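Home | Kids' Corner | How We Work | Ask a Question | Contact

What is an annual report?

Every year, the Heltgate Foundation writes an annual report. It is a sort of diary and a sort of shopping receipt, put together in one book. It tells people what the foundation did with its time and what it did with its money.

Heltgate is a charity in Rernville. It pays for scientists to study how people remember things. Scientists need rooms, tools and computers, and all of that costs money. The money comes from people who give it, called donors. Some donors are companies, and some are kids who ran a cake stall at school.

When you give someone money to do a job, you want to know the job is being done. If you gave your sister five dollars to buy milk, you would ask to see the milk and the change. A report is how a charity shows the milk and the change to everybody at once.

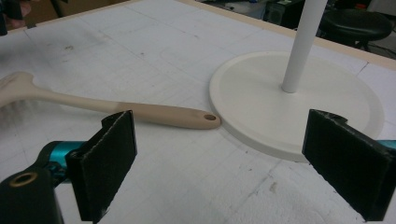
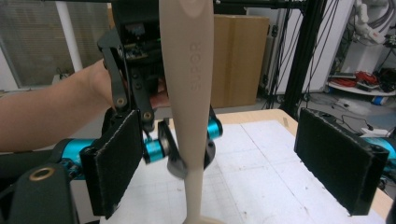 A report has two main parts, words and numbers. The words say which studies were started, which were finished and which did not work out. The numbers are usually set out in a table, with rows going across and columns going down. You can make a table yourself with a ruler and a pencil. Faint grey lines in two directions, like the ones on the pale board in the first picture, are enough to make boxes. Put money coming in on one side and money going out on the other.

Let's try a small one. Say a club was given $600 in February. It spent $47 on paper and $23 on stamps. That makes $70 going out, so $530 is left. If the club's tin has $530 in it, the table is right. If it doesn't, someone has to go back and look for the mistake.

A big charity has too many receipts for one person to check. Last year Heltgate had 2490 of them. Aleksandra Zalewska looks after the accounts there, and she keeps every receipt, even the ones for bus tickets.

Then a person from outside checks her work. This person is called an auditor. The auditor can't work for the charity - that would be like marking your own spelling test. Heltgate's auditor comes from a firm called Pillai.

When the checking is done, the report goes on the website, where anyone can read it. You don't have to be a donor and you don't have to be a grown-up.

Words to know

Donor: a person or group that gives money.
Accounts: the record of money in and money out.
Auditor: someone from outside who checks the accounts.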